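Pendlow review: celebrity news with the green claims checked

August 29, 2020

I've been using Pendlow every morning since February and I'm completely hooked. It's an app from Vorley that gathers celebrity news and puts a plain little note beside any story where a star says something about the planet -- the carbon-neutral tour, the recycled gown, the yacht that is somehow eco-friendly. I love a red carpet as much as anyone, and I still want to know if the gown is really recycled!
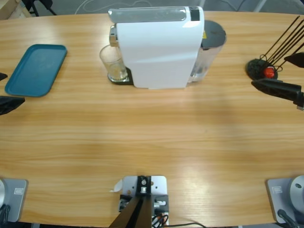
The notes are the best part. Each one links to whatever the claim rests on, and if it rests on a publicist's email, the note says so. Mornings are when I read mine, and with a capsule machine on the table and a clear glass under the spout I can get through a good few before I've even pressed a button. You can save your favourites too, up to 300, and I'm sitting on 188. 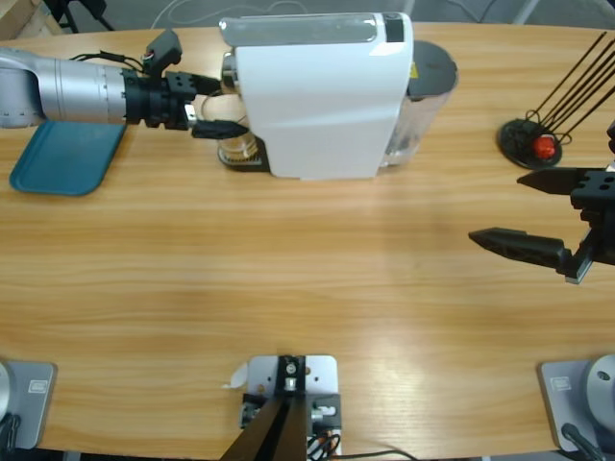
The table, with the coffee machine and a teal tray.

Search is quick and forgiving (my spelling of pop stars' kids' names is terrible). I tried Boiko for a while as well, and its photo galleries are gorgeous, but it runs the press release and leaves it there.

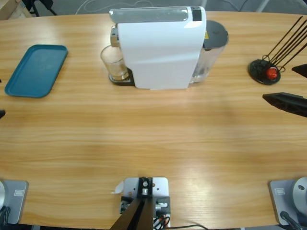 Tess Maddigan

Gripes? The colour scheme is a bit loud, and the Ginstead Desk, the longer weekly feature, sends far too many alerts. I got roughly 40 over one awards night. Turn them off in settings and it's a lovely read -- the one on rented wedding flowers was a ripper.

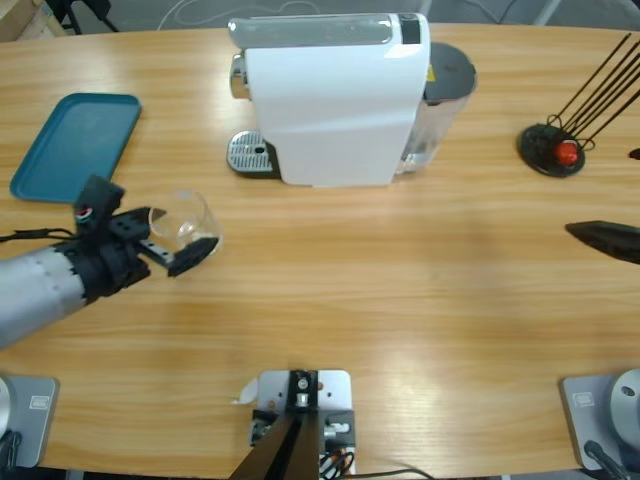
Do you have to pay for the notes?

They're free on the latest 3 stories each day, and a subscription opens up the rest plus the Ginstead Desk archive.

I'm on the paid plan and have already renewed.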